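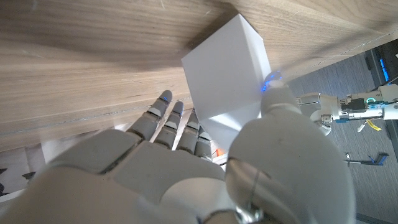 Morais Household Studies Group, Skonilcombe
Furkel Working Papers in Domestic Life, February 18, 2021

Figure 2. A white cube at the edge of a light wooden tabletop.

3. Putting things down

3.1 The question of "for now"

Work on household clutter has mostly dealt with storage: how much of it people have, how much they say they need, and how badly the first falls short of the second. Much less has been written about the moment before storage, when a person comes through a door with something in one hand and has to be rid of it. In our diaries this moment has its own phrase. Things are put down "for now".

The phrase turned up in the pilot, and we took it to be a local habit of speech. By the time the main set of diaries had come back from Skonilcombe we had stopped thinking so. The 259 households who took part handed in 725 entries that could be used, and the words "for now", or something very close to them, run through the lot. Diarists used them of post, keys, library books, a bag of compost, a wedding present and, in one entry we have read more often than it deserves, a tooth.

We treat "for now" as a claim about time that the speaker does not expect to be held to. When a diarist was later asked how long a thing had stayed where it was put, the answer was seldom given in minutes. Several of the items logged in January were still in place when the diaries were collected, and two had been given a saucer.

3.2 Edges and middles

Diarists were asked to mark on a sketch of the table where each item had been left. We had expected the middle to be popular, on the grounds that there is more of it. The sketches say otherwise. Small items gathered along the edges, above all the edge nearest the door, while the middle was kept for things that someone in the house had decided to respect: a fruit bowl, a vase, a pile of school forms under a stone.

The pattern is easy to state and harder to account for. An object near an edge (Figure 2) takes less reaching, and a person who means to pick it up again shortly has every reason to leave it where the hand already is. That is the explanation diarists gave when we asked them, and they gave it with some confidence. It sits poorly with the fact that so few of them did pick it up again shortly. A second view, which came up in the follow-up talks, is that the edge is a form of promise. Something left in the middle of the table has been put away, after a fashion, and the person who left it there can be told off for it. Something left at the edge is plainly on its way elsewhere. One diarist put this very well: "If it's on the edge I'm still dealing with it."

We find the second view more useful, though we admit that it flatters everyone, ourselves included. The desk at which this section was written has edges of its own.

3.3 Whose job it is to move it

Trouble starts when somebody else needs the table. Entries written just before an evening meal are longer than the rest and use more capital letters. The usual course was for the cook to shift everything at the edge to a chair, and for the owner of the things to find them there later and record them as lost. In homes with a bench, the bench did the work of the chair. In homes with neither, people ate around the objects, and the entries take on the tone of people describing weather.

Earlier writing on shared housework would lead us to look for a rule about who moves what, and a rule of sorts was offered in most homes: you move your own. It was described as fair and simple. It was also hard to see at work in the diaries, where the person who moved an object was very often the person least able to bear looking at it. We call this the Pralon rule, after the street where the pilot was run and where one pair of gloves stayed on a kitchen table from the first visit to the last.

3.4 Some limits

The sketches are a weak point. Diarists drew their own tables, and a round table drawn by a tired person has corners. We redrew the worst of them before coding and left out those in which table and floor could not be told apart. It is also likely that keeping a diary made people tidier, at least early on. The first few pages of most booklets describe homes of great calm. This wears off, and by the end the handwriting has gone too.

There is a fair complaint that we asked only about tables. Stairs were mentioned so often, and with such feeling, that they ought to have had a sheet of their own. A thing left on the bottom stair is in one sense the purest case of "for now", as it carries a direction as well as a delay – it is going up, some day, with someone. We had no space on the form for it, and diarists wrote in the margins instead. Those notes have been kept and are taken up in section 5, together with the matter of the windowsill.

Last, all the homes were in one town. Skonilcombe has small kitchens and narrow halls, and a door that opens almost on to the table may account for more than we have allowed. A second set of diaries from somewhere with porches would help to settle it.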